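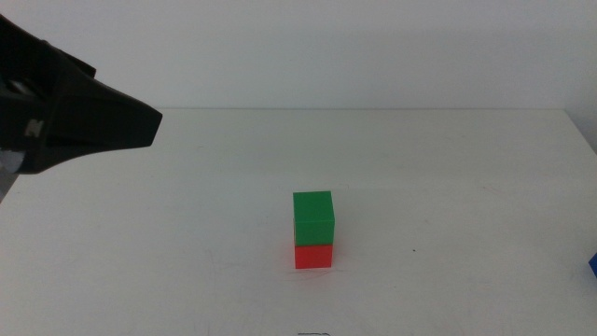 4.3 Safe stacking practice on the Lillen bench arm

Stacking is the best exercise in this guide, and good habits learnt here will carry over to every job you try later! Please read the whole section before you switch the arm on.

1. Wipe the tabletop and clear away anything that isn't part of the task.
2. Set the speed limit to 20 per cent. Leave it there for your first 25 runs, even if all goes well (it is tempting, we know).
3. Place the first cube flat on the table, square to the back edge.
4. Start the program and keep both hands behind the front edge of the table.
5. When the second cube has been released, let the gripper move well clear of the stack before you press Hold.
6. Check the stack by eye. The sides should line up closely.

CAUTION: Never straighten a stack by hand while the arm is powered. Press Stop, wait for the light to go out, then reach in.

Note: If the arm halts with code 3061, the gripper has met something it did not expect. Clear the cause first, then go back to step 3.

Note: Write every stop in the Dirdale log sheet, however small. A full sheet holds 40 entries, and they make very good reading when you come to plan your next task.

For changing gripper tips, go to 4.4.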